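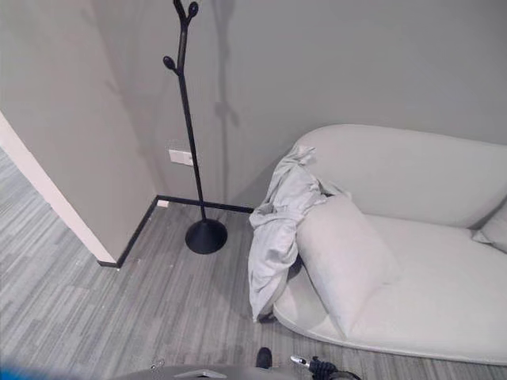 *Head view, soft-goods corner: coat rack, sofa, throw.*

# Skesora H4 four-finger hand

The Skesora H4 is a four-finger hand with an opposed thumb, sold through Binix as a single unit or a matched pair. It is meant for picking up household items: clothing, blankets, cushions, light containers. Binix tests each hand it stocks on the same set of tasks, so buyers can compare models before ordering.

**Part no.** BX-H4-R (right), BX-H4-L (left)
**Fingers:** 4, plus thumb
**Fingertips:** black, replaceable
**Weight:** 800 g without wrist plate
**Max. payload:** 1000 g, palm down
**Lead time:** 14 days

## How we tested it

The comparison was between the H4 and the Martinelli two-jaw gripper, which many customers already own. Both were run on the same arm with the same controller settings. The task list had cloth on it first, then cushions, then hanging items on a coat rack. Grip force was left at the factory value for the first pass and changed only when a pick failed.

A sofa gives a hand more trouble than a table does. Seat and cushion are often close in color, and cloth hangs over a curved arm with no clean edge to take hold of.

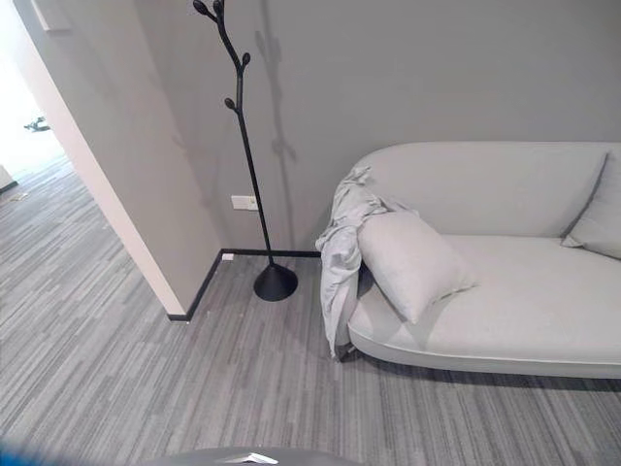
The Martinelli did well where there was a fold to pinch. It closes fast and needs little tuning. On flat cloth it slid off more often, and operators had to bring it in at a steeper angle.

The H4 was slower to close but less fussy about approach. With the fingers side by side and the thumb coming in from the opposite side, it could gather cloth from a flat surface. We got the best results with the fingers pointing straight down and the wrist held still until the thumb had closed.

## Wrist camera

The H4 mount has a bracket for a small wrist camera. Expect the palm to take up a good part of the picture. We tried two lens options, and the wider one is worth the extra cost if you work near the floor, where the head camera loses sight of the fingertips. 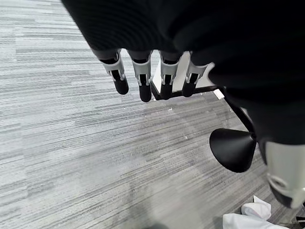

Manuela Ruggiero wrote to us that the wider lens had the opposite effect on her setup: her grasp model had been trained on the narrow one, and she had to collect new data before the numbers came back up. She would still buy it again, but she suggests choosing the lens before recording anything.

We agree with that. Both lenses use the same thread, so a swap is easy, but recalibrate afterward.

## Controllers

The H4 works with the Flalletti FC controller and with the Skesora unit. The Flalletti has the better logging - each finger's current is saved separately. The Skesora unit is smaller and costs less. Mixed pairs, with one hand on each controller, will run, but we don't support them.

## Two-hand work

For folding and handovers, order a left and a right. Set the minimum distance between the hands in software before the first run. The default is too tight for sleeves or covers with any bulk, and contact between fingertips will wear them down early. 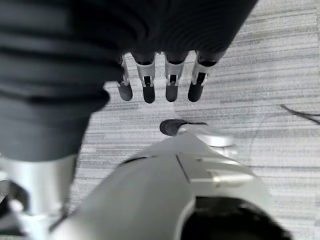 *Wrist camera view, fingertips over carpet.*

## In the box

- H4 hand, left or right
- Wrist plate and screws
- Camera bracket (camera and lens sold separately)
- One spare set of fingertips
- Controller cable

Spare fingertips and cables can be added to any order. Units returned unused within 14 days are refunded in full. Page last updated March 29, 2026.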